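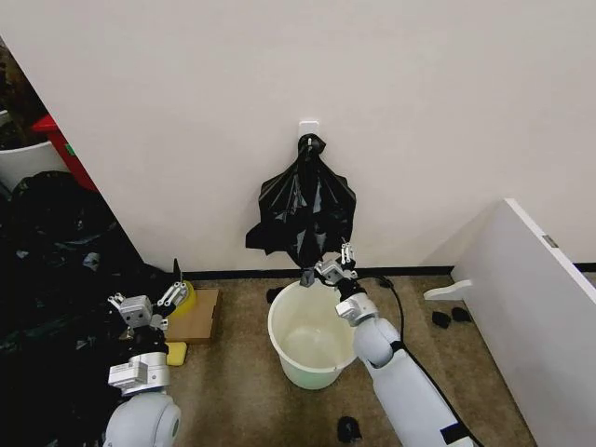
By the Pilov bench team | Filed under: Two-arm cells, Faults

Home Guides Faults Parts Contact

Clearing fault 311 when the arm won't let go of a trash bag

We run a two-arm setup on bin lining at our Pärn site. The bag goes over the rim of a round plastic bin, one gripper on each side. Most of the time it goes fine. When it doesn't, the usual result is fault 311 in the Viseo controller: "grip held, release not confirmed."

What 311 means is that the controller told a gripper to open, waited, and didn't get the open signal back. With stiff parts you can often clear the fault and carry on. With bag film you can't, and clearing it first is how we ended up with an arm that jumped sideways and took the bin with it. The other arm was still pulling, the film was stretched tight, and the reset let both arms try to go back to their last planned position.

Do it in this order.

1. Press the stop on the pendant. Do this even if both arms look still. An arm in 311 is holding torque and can move on reset.

2. Look at the film before you touch anything. If it is tight between the two grippers, keep your hands out from between them. Stand to the side of the arms.

3. Release the tension. Put a hand on the bin to steady it and cut the bag on the side away from the faulted gripper, using blunt-nose scissors. Don't pull it off the fingers. Pulled film tears into strips, and strips get into the finger slides.

4. Check the cables. On our arms they run outside the housing and loop out near the wrist, so a loose bag edge can wrap one. Unwrap it by hand. If the jacket is nicked, stop here and replace the cable.

5. Open the faulted gripper from the manual page, at 40 percent speed or less. If it opens, remove the leftover film and wipe the fingers. If it doesn't, go to "Gripper still closed" below.

6. Clear 311, then home one arm at a time. The left goes first on our cell. Leave the second arm stopped until the first one is home.

7. Run one cycle with a fresh bag and a finger on the stop.

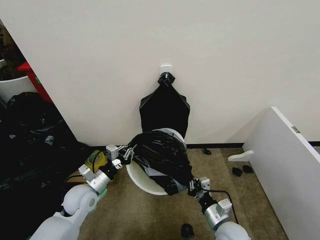

Left and right grippers on the bag at the bin.

Gripper still closed

Power the gripper down at the cabinet and wait for the wrist light to go out. The Voster fingers can be backed off with the hex key on the side of the body. Turn it slowly. Behind the fingers there is usually a twist of film, and you can get it out with tweezers — not a knife, the seals are soft.

If the gripper is clean and the fault comes back, look at the open sensor. Ours had worked loose. The fingers were opening all the way and the controller never heard about it. We lost most of an afternoon to that.

Settings we changed

Release wait: 1,000 ms, up from the default. Thin film clings, and the short wait gave us faults on bags that were already coming free.

Grip force: 62 on the Viseo scale. Above that the fingers pinched through the bag and folded it in behind them.

Arm order: the right arm now stays put until the left has confirmed its release. It makes the cycle slower. We have seen 311 about twice since April, and neither time did anything get dragged.

Thicker bags will need their own grip force. Start low and go up in small steps.

Last updated: June

Contact Pilov | © Pilov | Back to top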